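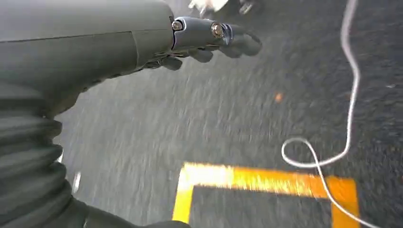

*Figure 1. Gray robotic arm and hand reaching over asphalt.*

# A Backyard Campout Party for Kindergartners

**Juwita Pasaribu and Debora Greco**
Event Planning II, Rahman College, Cerkville
May 24, 2021

## What we set out to do

Our assignment was to plan, budget and host one real event for a client who wasn't a relative. We picked a birthday party right away! Debora has run craft tables at summer camps and I (Juwita) have three much younger cousins, so between us we already knew that five-year-olds don't care about centerpieces and care very much about who gets the blue cup.

Our client was a mom in Cerkville whose twins were turning six. She asked for an outdoor party, two hours long, with a theme both kids could agree on. One wanted bears and the other wanted "flashlights, just flashlights." We brought her three ideas and she loved the campout: tents on the lawn, a pretend fire, and a trail to follow with, yes, flashlights.

## Budget

She gave us a limit of $257 for everything except the cake, which their grandmother was baking. We spent some $170 on the party itself and put most of the rest toward renting two canvas play tents from Jollska, a small party rental shop near campus. The tents were the biggest single cost and worth every cent. We'd looked at buying cheap pop-up ones, but the rental tents were tall enough for a grown-up to crawl in after a kid who has decided to live there.

Paper goods came from Jurnix. Their plain kraft plates cost a lot less than the printed woodland set, and we stamped them ourselves with a potato cut into the shape of a pine tree. It took one evening, a whole bottle of green paint and a second potato.

## Invitations

We made the invitations look like park passes, with a line for each "ranger" to fill in their name. Debora drew the map on the back by hand and we photocopied it onto tan cardstock. Parents told us their kids carried the passes around for days. One had been through the laundry and still came to the party, in a sandwich bag.

If we did it over, we would put the rain plan on the invitation. We had one (move everything under the carport), but we never wrote it down for the guests, and our client spent the morning answering texts about a single gray cloud.

## Setup

We arrived two hours early. The fire went in the middle of the lawn: cardboard tubes for logs, orange and yellow tissue paper for flames, and battery tea lights tucked underneath. Old quilts went around it for seating. We hung paper lanterns from the fence and clipped felt leaves to the string in between. The leaves had been Debora's late-night project for most of a week and they looked fantastic.

For the trail, we needed somewhere dark in the middle of the afternoon. Our answer was a long tunnel made from bedsheets and a navy blanket thrown over a row of patio chairs, with paper owls and foxes taped inside. The sheets alone let in far too much light. The blanket fixed that for about half the tunnel, and that half is where every child wanted to be.
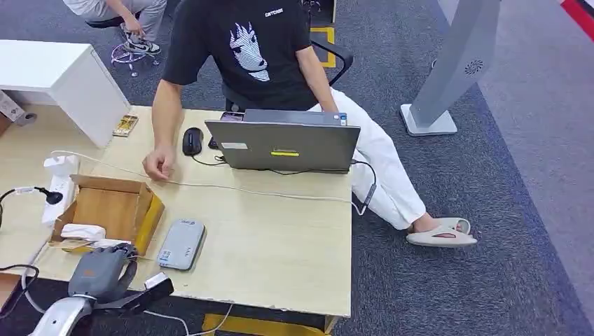
We also learned to clip the fabric and not just drape it. The first excited crawler took a corner of the roof along with him, and I spent the next few minutes on my knees with a handful of clothespins while a line formed behind me.

## The party

Our printed schedule looked like this:

- Ranger check-in and name badges
- Flashlight trail
- Badge craft at the picnic table
- Lunch around the fire
- Story, cake, goodbye

Check-in was a hit. Each child got a felt badge and a job title from a jar, and the jobs became the best part of the day. The Chief of Sticks took hers very seriously and had a pile as high as her knees by lunch.

The craft ran long. We'd planned pinecone bears with glue and felt ears, and school glue on a pinecone takes forever to grab. We ended up setting the bears in egg cartons to dry and sending them home that way. A grown-up with a low-heat glue gun would have solved it, and that's going in our notes for the next one.

Lunch was hot dogs, apple slices and "trail mix" the kids scooped themselves from muffin tins. We left out nuts completely after reading the allergy notes parents sent back. For dessert before dessert, we did s'mores in ice cream cones: marshmallows and chocolate chips in the bottom, wrapped in foil and warmed in the oven. No open flame, hardly any mess, and the adults were just as happy with them!

Debora read the story in a ranger hat, sitting on an upside-down bucket. She had practiced the voices on the bus, which got her a seat to herself.

## Feedback

Our client filled out the course feedback form and gave us top marks for theme and food and a slightly lower one for timing. Fair. She would have liked a quiet corner for the shyer twin, who spent part of the craft inside a tent with the flap zipped. We had assumed the tents would do that job, but they were the loudest place in the yard.

## What we would change

1. Start the slow craft first and let it dry during lunch.
2. Keep one tent off limits for play, with pillows and a few picture books.
3. Buy twice as many batteries. Flashlights that are switched on in July daylight and forgotten would be even worse than ours were.
4. Write the rain plan on the invitation.

The client's neighbor has already asked us about a party for her son, who wants an underwater theme. Debora has started cutting out felt fish.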